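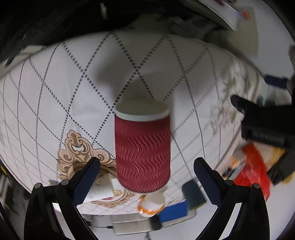 Fitting a common-mode choke to the feedline of an end-fed wire

This page covers winding and fitting a choke for the coaxial feedline of an end-fed half-wave aerial used on the lower HF bands. The same choke can be used with an off-centre-fed dipole. It does not cover the matching transformer, which is described separately in the Skarken transformer notes.

Last revised 2026-10-16. Winding details checked by Corina Frei.

When a choke is needed

An end-fed wire has no second half to balance it, and the outer surface of the coax braid carries the return current unless a counterpoise is fitted. Typical signs are a microphone case that tingles on transmit, a keyer that sends stray dots, SWR that changes when the coax is moved, and a raised noise floor on receive from switched-mode supplies in the house. If the SWR reading shifts when you grip the feedline at the radio end, fit a choke before changing anything else.

Parts

One ferrite toroid of a mix suited to HF suppression, large enough for twelve turns of the chosen cable. Powdered iron cores will not do.
Thin 50 ohm coax with PTFE dielectric, long enough for the winding plus tails.
Two chassis sockets to match your feedline plugs.
A plastic enclosure with a lid seal. Do not use a metal box, as it couples the two sockets.
Four cable ties and a short length of self-amalgamating tape.

Winding the core

1. Pass the coax through the core and secure the first turn with a cable tie. Leave a tail long enough to reach the socket without strain.

2. Wind six turns, close on the inside of the core and evenly spaced on the outside. Each pass through the centre counts as one turn.

3. Take the cable across the core to the opposite side and wind a further six turns in the same magnetic sense. The crossover keeps the input and output ends apart and lowers the stray capacitance between them.

4. Secure the last turn. Do not bend the cable tighter than its rated radius. PTFE dielectric tolerates heat well, but solid polythene will let the inner conductor creep towards the braid on a tight bend.

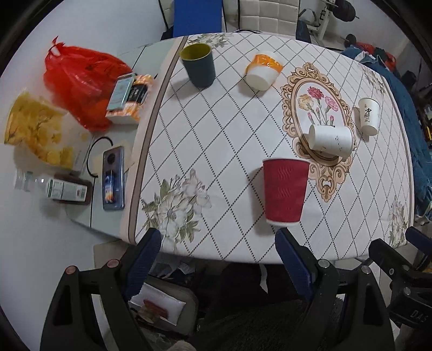
5. Solder the tails to the sockets, inner to centre pin and braid to a tag under the fixing nut. Keep the exposed inner as short as possible.

6. Check with a meter for continuity from pin to pin and from body to body. There should be no reading between pin and body.

Testing

Connect a 50 ohm dummy load to one socket and an analyser to the other. SWR through the choke should stay below 1.1 up to 30 MHz. For the common-mode test, join pin and body at each end and measure the impedance from one end to the other. The prototype gave 800 ohms at the bottom of the 160 m band and rose above that through 80 m and 40 m. Remo Widmer's copy, wound with one turn fewer, read 126 ohms lower at the same point.

Position in the feedline

With a separate counterpoise wire, fit the choke directly at the transformer. Without one, leave a length of coax between the transformer and the choke to act as the counterpoise. A twentieth of a wavelength on the lowest band is a workable start. A second choke where the coax enters the building is worth fitting if receive noise is still high.

Run the station at low power for ten minutes on a steady carrier, switch off, and feel the core. If it is too hot to hold, the choke is dissipating power and needs more impedance. Add a second core in series, and do not raise the power until the test has been repeated.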